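Collecting Grasp Examples of Deformable Objects with Hand-Held Grippers
Tretstead Student Robotics Projects, Final Report, Group Bravo

3. Data Collection

3.1 Task definition

The learning system needs examples of a person performing the task with the same type of fingers the robot will use. We limited the work to one object class, crumpled sheets of white paper. Each example starts with the paper on the work surface and ends when it has been released into a bin. Flat sheets were left out, as the fingers could not lift them in early trials.

3.2 Equipment

Examples were recorded with hand-held grippers, each with a camera on the gripper body. A square black-and-white marker on top of a gripper allows its position to be recovered when it comes into view of another camera. Recordings were stored in Sonedora, the lab's logging software, as one file per example.

3.3 Procedure

Operators worked in a shared room in which several people could be recording at once. Backgrounds were not cleared or standardized. The sequence for each example was as follows:

1. Start the log and hold the gripper still for 2 seconds.
2. Crumple the sheet by hand and place it on the surface.
3. Close the fingers on the paper at any point along its edge and lift. The paper should stay in camera view above the finger pad while it is held.

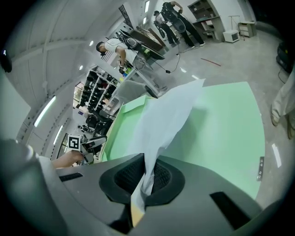

4. Move to the bin, open the fingers, and stop the log.

3.4 Yield

A total of 333 examples were recorded. After review, 242 were kept. Of the rejected files, 26 had lost position tracking for part of the motion. The others were removed for early log stops or for paper dropped before the bin.

3.5 Known problems

Tracking loss was most common when the operator turned quickly. Paper that opened up after the grasp blocked much of the camera view, and these examples were kept. The effect on training is covered in Section 4, with the Griltcombe baseline for comparison.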